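30 Apr 2024
Moisture meter cross-check, continued from last entry

Finished the oven-dry set for the Manninen larch offcuts. All blocks were weighed on the Lerkix balance before going in, then again at intervals until two successive readings agreed. The heaviest block went in at 133 g. Oven held at 103 °C throughout, door opened only for weighing.

The pin meter reads high on the larch compared with the oven figures. The gap is small in the drier blocks and widens in the wetter ones. Species setting was on group 2, as per the chart in the lid. Group 3 brings the dry end closer but overcorrects the rest, so I have left it on 2 and will apply a correction by hand. Pins driven across the grain to 7 mm each time. Block 6 was rejected – resin pocket right where the second pin sits, and the reading wandered.

The capacitance meter (Gikum) is less troubled by resin but more troubled by thickness. On anything under 20 mm it picks up whatever is beneath the block. Repeated the thin ones on a foam pad and the readings dropped by up to 6 points. Foam pad from now on, for thick and thin alike, so the sets can be compared.
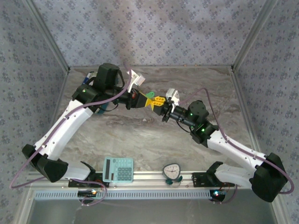 Nermina Dumitrescu

Density next. Volumes were taken by calliper, three positions per edge, mean used. The densest block comes out at 624 kg/m³ oven-dry, which is high for larch but the rings are very tight in that piece and I believe it. Checked the volume by displacement with a wax coat and got the same within the error of the balance.

Temperature correction not yet applied. The store was cooler than the bench when the first readings were taken and I did not let those blocks stand overnight. They are marked T in the sheet. Treat them as provisional.

To do:
Repeat the T blocks after a night on the bench.
New pins for the meter, left one is slightly bent.
Ask Ostent whether the second batch was kiln dried or air dried – the delivery note says both.
Plot correction against oven-dry value, larch only. Leave the spruce until the sheet is tidy.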